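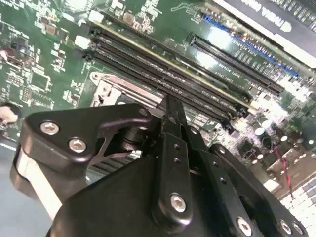

July 21, 2025

Long one, and my wrists hurt from the teaching handles, so forgive the handwriting-by-keyboard. I want to get this down before I forget which version of today I believed at lunch and which one I believed at dinner.

So, the memory slots. We've been at the memory slots since March and I still dream about them. Two long black slots side by side on a green board, and all the arm has to do is bring a stick of RAM over, line it up, and push until it seats. My nephew can do this. My nephew did do this, on my old desktop, while talking about a completely different subject! But the arm has to find the slot with a camera at the wrist and whatever it can feel through the fingers, and the board never sits the same way twice, which is the whole point of the study (Oluf's rule: if the board is square to the table, the run doesn't count).

The morning went to the glare thing again. Circuit boards are shiny, and I keep forgetting how shiny until I look at the wrist view and there's a bright patch sitting right where I wanted to see traces. The capacitors are even worse, all those silvery tops. The old version of the model loved them. It would lock on to that cluster like a moth and drag the whole alignment sideways, and it did so with total confidence, which I found sort of charming in April and don't anymore. Joris wanted to put a diffuser on the lamp back then and be done with it. I said no, people who take computers apart for a living don't have a diffuser, and we had a small argument about it that ended with him buying me a coffee. I still think I was right. I also think my spring would have been a lot more pleasant with the diffuser.

What we've been trying since is what Joris calls the Folden trick. Folden is just our name for the training code, after the place where he spent a rainy vacation writing the first half of it. The idea is simple enough that I was annoyed not to have had it. You don't ask the model where the slot is. You ask it which way to move, and you only ask once the tips are close, and then you ask again after every tiny step. The far-away part gets done by the boring old planner. The close part is all little corrections, left a hair, turn a hair, stop. And while it trains we hide chunks of the view at random, so it can't lean on any one landmark for the answer. Hide the capacitors, fine, it has to use the slot edges. Hide the slot edges, fine, it has to use the white printing on the board, or the blue strip on that other slot up above, or the graphics card, whatever's left.

That last bit matters more than I expected. The fingers are in the way! Of course they are, they're on the same wrist as the camera. They cross the middle of everything and the closer you get, the more of the slot is hidden behind them, so the moment when you most need to see is the moment when you see the least. I've drawn that on the whiteboard so many times that there's a ghost of it that won't wipe off. Hiding random chunks in training turns out-of-sight into a normal condition for the model. It's used to it. It shrugs and uses something else.

(Note to self: do not write "shrugs" in the paper.)

Okay, the numbers, which is what I sat down to write. We have 752 demonstrations, all by hand, mostly mine, some Joris's. You can tell which are his by how fast they are. I go in like I'm defusing something and he goes in like he's late for a train. I'd been wanting to push on to 1,000 before we ran the real comparison, on the theory that more is more and a round number looks tidy in a table. Oluf said run it now. I said we're short. He said run it now and find out if we're short. He does this — he repeats your sentence back with a different verb and suddenly you have work to do.

So we ran it now. Old method, new method, and the new method without the hiding, all on boards the model hadn't met. There are 6 of those, a box of donated stuff from Thygesen, the repair shop by the harbor, and they're a glorious mess. Different layouts, different latches, at least one that smells like somebody's basement.

The old method did what it always does. Good on the first board, fine on the second, lost on the ones with a lot of shiny business near the slots. No surprise there. The new method with the hiding got the stick seated on every board at least most of the time, and the misses were close misses, the kind where it comes down on the latch and just sort of leans there until the force limit trips. I made a noise. Joris came in to see if I'd hurt myself.

And then the new method without the hiding, which I'd mentally filed as the sad middle child, did nearly as well. Nearly! On the easy boards you couldn't slide a sheet of paper between them. That was lunch. I ate my sandwich in a state. I'd been telling people for weeks that the hiding was the contribution and the little corrections were the plumbing, and there sat the plumbing doing all the work. I drafted a whole gloomy paragraph in my head about it. I believed that paragraph.

After lunch I did the thing I should've done first and split the runs by how close the tips were when the correction was made. Far out, no difference at all. Close in, when the fingers cover most of what you'd want to see, there's a gap, and it's a good wide one. The version without the hiding starts to wander right at the end. It gets lucky a lot, since the stick has a notch and the slot has a lip and plastic is forgiving, so a bit of wandering still slides home if you push. It seats. But it seats ugly. The force trace looks like a mountain range, where the other one looks like a curb.

So is that a result? I think that's a result. Seating isn't the right thing to score, or it isn't the only thing. I'd want to know how hard it had to shove. If you're doing this to boards that somebody wants back, you care about the shoving. I ran the plots down the hall to Oluf without printing them, just holding the laptop open like a pizza, and he looked for a long while and asked what the force limit was set to. I told him. He asked what happens if it's set to half that. I didn't know. He said, "Well, there's your table," and went back to his email. From him that's a parade.

Joris's take is different and I should write it down fairly. He thinks the force story is real but that we're fooling ourselves a bit on the wandering, that the planner hands over too late and so the model without the hiding never gets a fair start. He may have a point. The handover distance was picked in March by me, by eye, on a day when I wanted to go home. We agreed to sweep it. He'll set it up tonight on Budex (the big workstation, the loud one) and it should be chewing by the time I'm in tomorrow.

Other stuff, quickly. One of the screws on the finger linkage keeps working itself loose. I've tightened it so often that I now carry the hex key in my jacket, and today I found it in my hand in the grocery store. I want to try threadlock but Joris says we'll regret it when we swap the fingers. The thin twisted wire on the practice board, red and black, needs taping down at some point too. It hasn't snagged yet and I'd like to leave it at that.

Briltine wrote back about the force sensor. Polite, long, no date. I asked a yes-or-no question and got a page and a half about their commitment to lead times. I'll call them. I hate calling.

I also want to remember one run from late in the afternoon, for no scientific reason. The arm came down over the slots on the worst of the donated boards, the basement one, and stopped a hair above, and did nothing, and I thought it had frozen. I had my hand on the stop button. Then it turned, a tiny tiny amount, waited, turned back a bit less than that, and went straight in with a click. I've watched hundreds of these and I clapped. By myself, in the lab, with the fan going.

To do tomorrow: halve the force limit and rerun all three. Check Joris's sweep before touching anything. Redo the plot with distance along the bottom and get rid of that awful orange. Ask Oluf if we can say "contact-poor" or if that already means something else. Label the boards properly, with tape, not with the sticky notes that fall off. Call Briltine. Put the hex key back.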